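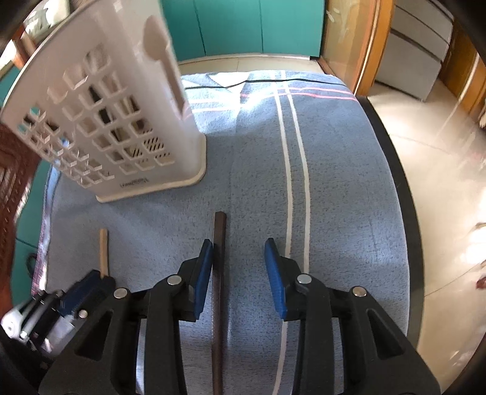 Several people who took part in the last round of Grellberg wrote to us afterward, and one of them put it this way: the first hour with the gripper felt slow and clumsy, the second felt normal, and by the end of the week the hard part was remembering to tidy the table between tasks. Another asked that we tell new applicants plainly how much of the work is repetition. We are glad to do so in this call.

Call for Participants: Home Handling Sessions with the Grellberg Hand-Held Gripper

Sindix invites adults to apply for paid participation in the second round of Grellberg home sessions. Participants use a hand-held gripper with a built-in camera to pick up, move and set down ordinary household objects. The recordings are used to train and test the control software of the Grellberg arm, a tabletop robot that Sindix intends to offer to households and small workshops.

A total of 66 places are available. Sessions are coordinated from our office in Fosness, which ships the equipment, answers participants' questions and reviews all recordings.

About the first round

The first round produced 2,917 accepted recordings. A further 962 were returned to participants or set aside during review. The most common cause was a hand or sleeve covering the camera. The second most common was a task that ended before the object had been released. The training session has been rewritten to address both points.

What participants do

Each participant receives a kit on loan and a task list. Tasks are short, and most last less than one minute. Examples from the current list include:

Picking up a single stick, rod or wooden spoon from a covered table and laying it down in a marked area
Sorting long and short items into separate groups
Placing small objects in a basket or bin
Folding a hand towel once and then a second time
Opening and closing a light drawer

Many tasks are repeated with small changes, such as a new starting position, a different table cover or a change in daylight. Participants are asked to work at a steady, natural pace. Speed is not measured and has no effect on payment.

Some tasks use two grippers, one in each hand. These are optional. Applicants should state on the form whether they are willing to try them.

What is in the kit

Two hand-held grippers with replaceable finger pads
One spare set of pads
Charging equipment and cables
A storage card and a prepaid return box
A printed guide and a log sheet

The Furtună companion app is required for scheduling and for sending in the log sheet. It runs on most current phones. Participants without a suitable phone may request one with the kit, subject to supply.

Who may apply

Applicants must be 18 years of age or older and must have regular use of a table or counter with enough free space for the tasks. They must be able to hold and squeeze the gripper for periods of up to 20 minutes, with breaks as needed. They must also be able to read the task instructions in English.

No background in robotics or engineering is needed. Left-handed applicants are encouraged to apply, as are applicants over the age of 60. Both groups were underrepresented in the first round.

Current employees of Sindix and members of their households may not take part. Participants from the first round may apply again and do not need to repeat the full training session, although they must complete the short section on camera position.

The home setting

We do not ask participants to rearrange or decorate their homes. Kitchens, living rooms, bedrooms and workrooms are all acceptable, and a range of furniture, floors and lighting is useful to the project. Items that show personal details, such as mail, identity papers, family photographs or computer screens, should be moved out of view before recording begins.

No other person should appear in a recording. If someone enters the room, stop the recording and mark the task as interrupted on the log sheet. Interrupted tasks may be repeated at any time during the participation period.

Time and payment

The participation period is four weeks. Participants may choose their own hours, with a minimum of three sessions per week. A training session of 90 minutes is held by video call before the first week and is paid as part of the total.

Participants who complete the full task list receive $958. Those who complete part of the list are paid in proportion to the number of accepted tasks. Payment is made by bank transfer after the kit has been returned and checked. Normal wear to the finger pads is expected and is not charged.

Privacy and use of recordings

The grippers record video and finger position. They do not record sound. Recordings are stored under a participant number, and names and addresses are kept in a separate system. Participants may withdraw at any time without giving a reason. On written request, recordings not yet included in a training set will be deleted. The consent form, which is sent to all selected applicants before the kit is shipped, describes these terms in full.

Safety

The grippers are hand-operated and close only when squeezed. They must not be used near open flame, with sharp blades, or with hot liquids. Keep cables clear of walking areas. Children should not handle the equipment. Any damage to a kit should be reported through the Furtună app before work continues.

How to apply

Complete the participant form on the Sindix website. The form asks for contact details, preferred hand, a short description of the table or counter to be used, and the weeks in which you are available. Please do not send photographs of your home at this stage.

Applications are accepted until the end of January. Selected applicants will be contacted by email in February, and kits will be shipped from Fosness in the order in which signed consent forms are received. Applicants who are not selected may ask to be placed on the waiting list.

Questions may be sent through the contact page under the subject line "Grellberg sessions." The office replies between 9:00 a.m. and 4:00 p.m.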